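Hurine opens a care and repair desk for its hand-held grippers in Wostcombe

WOSTCOMBE, December. Hi all, Gheorghița Avram here from Hurine. Big news from our end: we've opened a proper care desk for the hand-held grippers people use to teach robots by demonstration, and I get to run it!

We started with the pairs in use at Gastness, 217 grippers in all, and every one gets the same going-over. I wipe the markers first, because a greasy thumbprint on one of those black squares can spoil a whole afternoon of tracking. Then the finger lining, then the joint behind it (that's where the dust goes). 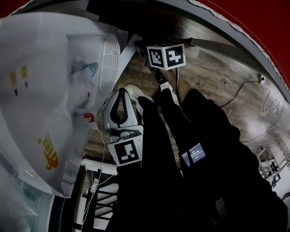 One of the grippers in hand, marker facing up.

Yen-ting Yu handles the wiring side and is a lot more patient than I am. She checks each lead along its full length, wiggles the connector at the base and swaps anything that feels sloppy. Spare finger linings come from Adeleke, and we now keep 734 of them on the shelf, so please stop gluing the old ones back on!

If you only have ten minutes before a session, do this:

1. Clean both markers with a dry cloth and look for lifting corners.

2. Hold the pair out in front of you, open and close each one, and check that no cable pulls tight when you stretch your arms. 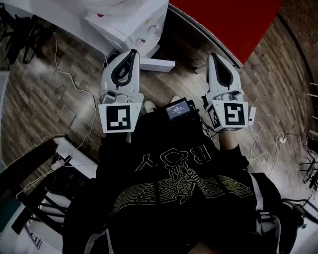
3. Start the timer, let it run for a minute, then stop and play the recording back. If one hand jumps or drops out, send us the pair together with its leads.

Repairs take two working days once they reach the bench. Bring them by any time after 9 a.m., or mail them in with a note saying what went wrong. "It's being weird" is fine, we'll call you.

Contact: Hurine Care Desk, Wostcombe | © Hurine, all rights reserved | Back to top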